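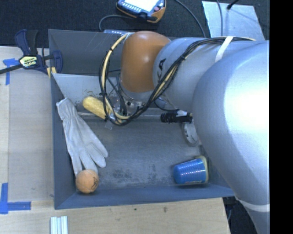 Figure 3. Robot arm reaching into an open metal bin on a wooden tabletop.

4.2 Fiber Content and the Reuse of Donated Handmade Blankets

Handmade blankets reach reuse programs with little or no record of the yarn used to make them. Of the 3,054 knitted and crocheted items logged at the Prurkdale sorting center, 700 were blankets or lap throws, and only 31 of those carried a label of any kind. The remaining pieces were sorted by touch and, where a loose end could be spared, by a burn test on a short length of yarn. Bastos (Conceição Bastos, personal communication) notes that experienced knitters often identify wool by touch but are less certain with blends, and our own sorting records agree with this.

A set of 500 blankets was then washed and dried under the household conditions set out in Section 3. Acrylic pieces kept their size well. Several softened after the first wash, and the change was most marked in those made with Nasteo, a firm yarn sold mainly for outdoor cushions and rugs. Pieces in Amini, a wool blend, shrank more along the length than across the width. Granny squares joined with a slip stitch held their shape better than those sewn together with a whipstitch, although the sewn seams were easier to repair.

Color had a clear effect on where blankets were placed. Households asked for plain or two-color work for living rooms and accepted bright striped work for children's beds and for use outdoors. Shelters stated no color preference and asked instead for items that could be machine dried. Blankets in Flurby, a brushed yarn with a long pile, were turned down by two shelters on account of shedding – a point raised again in Section 5.

The burn test has limits. It separates wool from acrylic with fair confidence, but it says little about the share of each in a blend, and it cannot be used on a blanket whose ends have all been woven in. Such pieces were recorded as "unknown" and left out of the shrinkage results in Table 4.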